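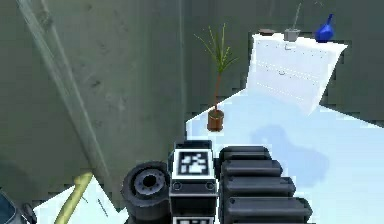
The fault investigated in this report is a joint limit violation in the Skutamer mobile manipulator model, which caused the simulated arm to drive into its own body during the homing routine. The fault was first logged in April, during regression testing of the Putwood room environment. All runs used the head camera view, in which the segmented black arm lies to the right of the column and the square fiducial marker near the top of the column is in view. The marker served as the reference for camera pose. The furnishings, including the white cabinet and the potted plant at the back wall, were left at their default positions for every trial.

2. Fault description

Homing was commanded 80 times from randomized start poses. In 4 trials the arm controller reported "home reached" while the logged extension was still outside the permitted range. The physics engine resolved the resulting overlap by applying a large separating force, and the base moved with the wheel velocity command at zero. On the physical unit in the Ridgeway lab this would be a safety matter, as the emergency stop acts on the wheel drives only.

3. Cause

Two errors were found. The limit check read the commanded position, where the measured position was required. The extension value was also held over from the previous trial, because the reset function cleared the joint velocities and left the position buffer untouched. Trial 2461 in the combined log shows both – the buffer is stale at start-up and the check passes on the first cycle.

Anika Quintanilla reproduced the fault in the Gruter test harness with the room geometry removed, which ruled out contact with the furniture.

4. Corrective action

The reset function now clears both buffers. The limit check reads the encoder value and must pass for 500 ms before "home reached" is issued. A self-collision monitor was added and halts all joints, including the arm, on first contact.

The homing test was repeated with the same start poses and no violation was recorded. The monitor has not been tested on hardware. Transfer to the physical unit is on hold until the emergency stop wiring has been revised to cover the arm.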